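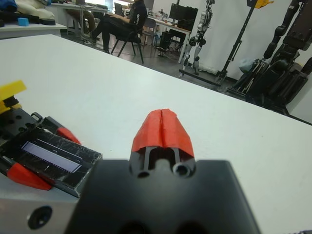 **Figure 2.** White tabletop and, past its far edge, a person on a black chair with legs extended and ankles crossed.

### 4.2 Sitting away from the table

We expected most sitting to happen at the tables. In the Zou rooms it often did not. People pulled a chair back from the table, or left it where the last person had put it, and sat facing the work with open floor in front of them. We coded this as "away" sitting whenever the knees were clear of the tabletop. Leg position was coded separately, as tucked, flat or extended. The person in Figure 2 is coded away and extended, with the ankles crossed and the shoes on the floor.

Of the 50 sitting periods in the diary, 13 were coded away for their full length. These were mostly times when someone was keeping an eye on a task without taking part in it. Ojeda and Bech coded all periods independently and disagreed on two, both of them cases where the chair was turned partway toward the door. Those two were settled by Huet, who had not seen the earlier codes.

Floor space matters more here than the furniture plans suggest. The Plandis layout allows for a chair pushed in and a chair in use, but the second allowance assumes an upright sitter with feet under the seat. Extended legs need more depth – and chairs with splayed legs, like the one in Figure 2, take up floor of their own. Where a walkway ran behind the table, people passing through either stepped around the sitter's feet or waited for them to be drawn in. We noted both and did not try to rank them.

The tabletops themselves drew few remarks. One diary entry from July complains of glare on a white surface near the window, and Mikkelsen's notes mention that a matte finish was easier to look at over a long afternoon. We did not measure reflectance. Table height was the same in all the rooms, so it cannot explain the differences in leg position reported in Section 4.3.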